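Vitale – a little dataset of scarf and brooch pairings

README, second go. The first one was mostly me complaining about tassels, so I've rewritten it and kept the complaining to one section.

What's in it

Vitale is a spreadsheet of outfits, or more exactly of the bits that go on top of outfits. Each row is one scarf worn with one brooch (or pin, or clip) and a handful of notes about how the two got along over a day. There are 600 rows. I started it because I own too many scarves and kept reaching for the same grey one, and I wanted something I could sort and filter and argue with.

Most rows are mine. The rest come from Bastien Arnaud, who has a much better eye for colour than I do and a terrible habit of leaving the fabric column blank. I've filled in what I could by emailing him, and where he couldn't remember I've put "unsure" and left it at that.

The files

- pairings.csv – the main table, one row per wearing
- scarves.csv – all 67 scarves, with fibre, size, main colour and second colour
- pins.csv – the 29 brooches and pins, with weight, metal colour and type of catch
- notes.txt – longer grumbles that wouldn't fit in a cell

Everything joins on scarf_id and pin_id. If you open the CSVs in a spreadsheet program, please bring the id columns in as text! They have leading zeros and your program will eat them, and then nothing joins and you'll write to me about it.

Columns people ask about

"hold" is a score from 0 to 5 for whether the pin kept the scarf where I put it. Zero means it fell off or I gave up before lunch. It has nothing to do with looks.

"look" is also 0 to 5 and is pure opinion, mine or Bastien's, so check the "wearer" column before you average anything. He gives out fives like lollies. I've given very few.

"snag" is yes, no or unsure. Yes covers any pulled thread you can see at arm's length, even if it smoothed out later.

"season" was a mistake and I'd drop it if other people's scripts didn't lean on it. Where I live you can want a wool scarf in the morning and a cotton one by three in the afternoon, so half of those entries are a coin toss. 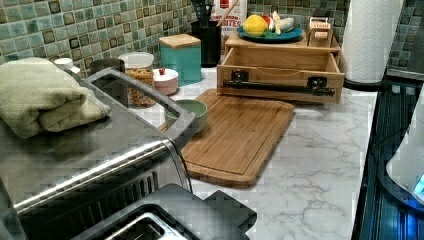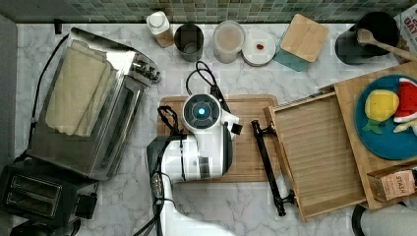
Colour names

This took longer than all the rest put together. I began with whatever the shop label said, which gave me "fog", "oyster", "pebble" and "dove" for four scarves that are all plain grey. Now there's a short fixed list (grey, cream, rust, olive, teal, navy, plum, mustard, black, other) and the label name sits in its own column, "shop_colour", for anyone who misses the poetry. Patterned scarves get a main colour and a second colour. If it's a tartan with five colours in it, I picked two and moved on.

Metal colours are just gold, silver, copper, dark and mixed. I don't record what a pin is really made of. Mostly I don't know.

Known problems

The Brusance pins are over-represented. I went through a phase. They're light and flat with a good firm catch, so they drag the hold scores up for anything silky, and you might want to filter them out before you decide that silk is easy.

The Mosteck scarves came with tassels, and tassels get caught in absolutely everything – zips, bag straps, the catch of the pin itself. I've marked these rows with tassel = 1. The snag rate for them is awful and I stand by it.

December is thick with rows and the warmer-looking fabrics bunch up there, as that's when I had parties to dress for. Don't read it as a trend.

Version 2 fixed the duplicate ids and a run of rows where hold and look had been swapped. If you've still got the first version, bin it.

Using it

Go for your life. Class projects, blog posts, choosing what to wear on Monday, whatever you like. A link back is nice. Please don't use the look scores to tell anyone they're wearing their scarf wrong, though. It's two people's taste and one of them is me.

If you'd like to add rows, send a CSV with the same headings and fill in the fabric column (Bastien!). I check them by hand, so it can take a while.

Related

- Skevwood: button sizes and coat weights
- Belt hole spacing, a very short table
- Hat brims, unfinished
- How I store brooches without bending the pins

Questions and corrections: use the contact form | © the Vitale contributors | Back to top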